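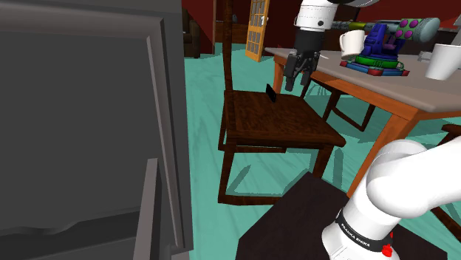
## Chair pickup, sim version, quick notes

Updated 10th May. For anyone setting up the clear-a-chair chore in Zorngate. Can a robot tidy a dining room yet? Sort of. Slowly. Small stuff off seats is the fair place to start.

1. Load the dining room. Leave the chairs where they spawn.
2. Put the small black block on the seat, standing up, near the backrest. Harder than the middle, and that's the point.
3. Open the fingers before you come down. Not after!
4. Come in from above, fingers straight down. Stop short, check the gap to the backrest, then lower.
5. Close slow. Lift straight up untill you're clear of the chair, then swing over to the table.
6. Set down away from the mug.

Do 7 runs before you change anything. Change one setting at a time, write it down.

**Where it goes wrong**

- Wrist clips the backrest. Rotate the gripper, try again.
- Block tips over on first touch. Centre it better, go slower.
- Arm swings low and catches the tabletop. Raise your waypoint.

My April batch with the Grirkamus planner: 118 tries, most of the misses were the backrest one. A kid does this chore without looking. So no, not ready for teh real kitchen, but worth the practise.

Table clearing next, once the mug grasp behaves.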